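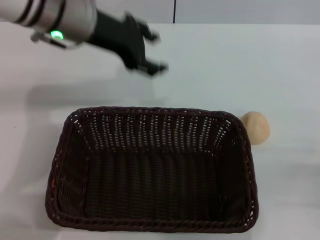
2 min read

February 18, 2023

The owner of Giltadwood, a furniture repair shop in Okmont, takes in chairs for most of the year and tables when there is floor space. The shop has been open for 12 years. We talked over the workbench on a slow morning, while glue was setting on a set of dining chairs.

Most of what comes through the door is loose joints. People lean back in a chair for years, the glue lets go, and one day the back leg wobbles. "They bring it in after they've already tried something," the owner said. "Usually a screw. A screw is the worst thing you can put in a chair joint. It splits the wood and then I have to fix the split too."

The repair itself is slow. The joint has to come apart, and the old glue has to come off both sides before any new glue goes on. On older chairs that is easy enough, since hide glue softens with warm water. Newer glues have to be scraped. After that the chair is clamped and left alone until the next day.

I asked what it costs. A simple reglue on one chair runs around $125, and the price drops a little for a full set. Customers sometimes point out that they could buy a new chair for that. "They could, and some of them should," the owner said. "If it's stapled together and you don't love it, I'll tell you to let it go. I've sent plenty of people home with their chair."

The trade was not the original plan. The owner worked in the office of Gentile, a lumber yard on the other side of town, and started taking home damaged stools that were headed for the dumpster. Friends asked for favors, then friends of friends. "I was doing 5 or 6 chairs a month in the garage and my car was parked in the street. That went on too long."

There are two people in the shop now. The second came over from Pruken, an upholstery business that closed one July, and handles seats, webbing and cane. Cane takes the most patience and brings in the least money, but the shop keeps doing it. The nearest other place is more than an hour's drive.

Asked for advice for people at home, the owner kept it short. Keep wood furniture away from the heating vent. Lift a chair by the seat, and don't drag it by the top rail. If a joint feels loose, stop using the chair and get it looked at before the leg breaks.

"And save the pieces," the owner added. "Whatever falls off, put it in a bag and tape the bag to the chair. I can glue a broken piece back on. Making a new one takes me all afternoon, and you'll be paying for the afternoon."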